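The Wakholm Job

My aunt left me a house in Villalba, a freezer full of soup, and a computer that wouldn't turn on. The house went to the bank and the soup went to me and my roommate over one long, sad February. The computer I kept in the hall closet under the coats, and every time I went for an umbrella I told it I'd get around to it.

I should say I'm not a computer person. I sell carpet. But Aunt Pilar had written a novel on that machine. She'd been writing it since I was in middle school, and she would call me up at dinnertime to read me a page of it over the phone while my mother rolled her eyes at the stove. It was about a ferry captain in a made-up country called Zuvumcombe, and I never got to hear the end because she was always changing it. Did he marry the lighthouse woman? Did he sink? She'd say, "Ask me next week, honey."

So when I finally got my nerve up I drove the thing over to Wakholm, a repair place out past the tire stores, with the seat belt across it like a kid.

The woman at the counter was named Macarena Palma and she had a pencil stuck in her hair and another one in her hand. She wrote me up a ticket, number 774, and asked what was wrong with it.

"It's dead," I said.

"Dead how?"

"I push the button and nothing."

"Does it beep? Do the fans spin?"

I told her it made exactly as much noise as a loaf of bread. She wrote something down, and I would really like to think it was "loaf of bread."

Then she asked what I wanted off of it, and I'm afraid I told her everything. The ferry captain, the phone calls, my mother at the stove. There was a man behind me in line with a printer in his arms and I could hear him shifting it from hip to hip. Macarena Palma didn't hurry me one bit. She just said, "Word processor or typed into an email?" and I said I had no idea, and she said they'd find it.

I waited 5 days. I sold a lot of carpet. I laid awake and thought about all the times I'd set my coffee on top of that case when I visited, and whether coffee could travel. My roommate said that if I wanted to worry I could do it in my own room.

When they called, I went over on my lunch hour and she walked me in back, past the shelves, to where they do the work.
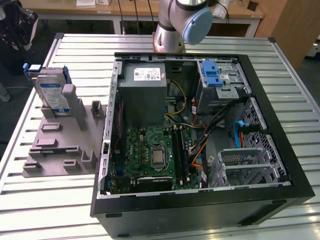
I'd never seen the inside of a computer before, and I'd pictured something like the inside of a watch, all tiny and tidy and gold. It was more like my aunt's kitchen drawers. The ones in my head, anyway, the ones with string and batteries and takeout menus. A tower on its side with the panel off is mostly wires and air! Yellow and black ones came looping down out of the power supply like spaghetti off a fork, and there was one blue cable curving along the wall of the thing all by itself, and a green board so crowded with parts I didn't know where to put my eyes. I looked for coffee. I did not see coffee.

"Where's the book?" I asked.

"The book would be on a hard drive," said Macarena Palma. "The rest of it is just what she used to get there."

I thought that was a pretty cold thing to say about a machine that sat under my aunt's desk for all those years, bumping her ankles. But I let it go, because she'd turned around and was holding out a sheet of paper.

It was a list of files. She had run it off for me on their own printer, and somebody had gone down it with a yellow highlighter. Taxes. Soup. Soup 2. Letters to the Gas Company. And then, down at the bottom, a folder called FERRY, and inside it one file after another after another. Ferry new. Ferry new good. Ferry no captain. Ferry Werden, and I had to grab the edge of the shelf, because Werden was the lighthouse woman's name and I had forgotten it completely until I saw it typed.

"Which one's the last one?" I said.

"By date, this one." She put her pencil on it. "It's called Ask Me Next Week."

Well, I cried in the back room of a repair shop. She went and got me a paper towel from the bathroom, the brown scratchy kind, and while I was honking into it she told me the power supply was shot and I could get another one put in if I wanted the computer running again, or I could just take the files home on a stick.

I asked her which she'd do.

"I'd take the stick," she said. "But I never met your aunt."

I had them fix it. My roommate thinks I'm out of my mind. It's under my own desk now, where it hums and bumps my ankles, and at dinnertime I call up my mother and read her a page. She doesn't say much. Last night I stopped early, right where the captain is cutting the engine outside the harbor, and I heard her turn off the stove.

"Go on," she said. "Then what?"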